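Why Does a Sofa Have Buttons?

Your coat has buttons so that it will close. A sofa has no plans to go outside, so what are its buttons for?

Long ago, furniture makers stuffed their seats with horsehair and wool. The trouble with loose stuffing is that it wanders. Sit on it for a month and it sneaks off to the corners, leaving you on something like a plank. So the makers pushed a strong thread right through the back, pulled it tight and fixed it. Each tight spot made a dimple, often with a button in it. This is called tufting.

Modern sofas are mostly filled with foam, and foam stays where it's told. Tufting has hung on anyway, chiefly for its looks. Grown-ups are fond of things that look old, provided they are new.

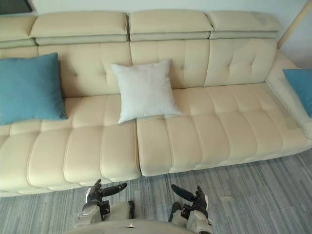

Jahangir Karunaratne wrote in to ask whether the dimples are a good place to keep raisins. They are a very good place to keep raisins. They are a less good place to find them again in August.

Look at the seats of a sofa like this and you may see long ribs instead of dimples. Those are channels. Two layers are sewn together in lines, with padding in between, and each line of stitches works like a fence. Padding on one side can't visit padding on the other.

Then there are the seams. Leather comes from animals, and no cow is the shape of a sofa, so the cover must be cut into pieces and joined up. A big sofa can need nearly 100 pieces, depending on how fussy the designer was feeling.

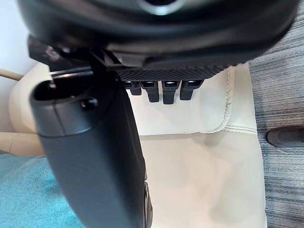
One reader in Farodton wanted to know if wrinkles mean the leather is worn out. Usually they don't. Leather is skin, and skin creases where it bends. Look at your own knuckles, then try a grandparent's (ask first).

Want to try tufting at home? Leave the sofa alone. Take an old sock, stuff it with wool, and sew a button on with the thread going right through to the other side. Pull, knot, admire. You now own a very small and rather ugly cushion.

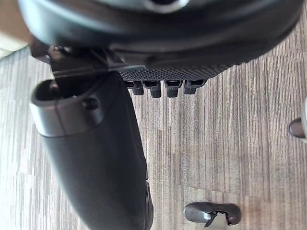 Sofa words to know: tufting, channel, seam.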